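Coastal Facilities Planning, Unit 9
Handout: Who pays for a new marina?

Welcome back, everyone! Last time we got as far as the breakwater at Flosness and then ran out of clock, so we'll pick up with the money side, which I promise is more fun than it sounds.

Our case is the Clivberg harbor proposal, with 211 wet berths and a dry stack on the Lalta side of the inlet. The developer's report lists 800 visiting boats a year. Before you lean on a figure like that, ask where the boats come from now, and whether they'd simply be moving over from Quinlan, just up the coast (a berth filled by a neighbor's customer is lovely for the operator but does very little for the region as a whole). 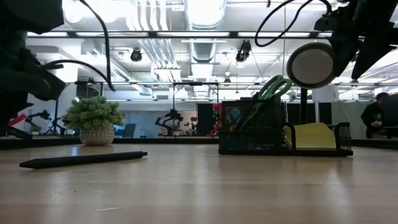 Terms to know before the April quiz

Wet berth: a space in the water, usually rented by the year.
Dry stack: boats kept on racks ashore and launched on request.
Displacement: spending that would have happened nearby anyway.

For next time, read the Clivberg summary and write me a page, 900 words at most, on who carries the cost of dredging. Bring a printed copy, please, and come with a question for the group!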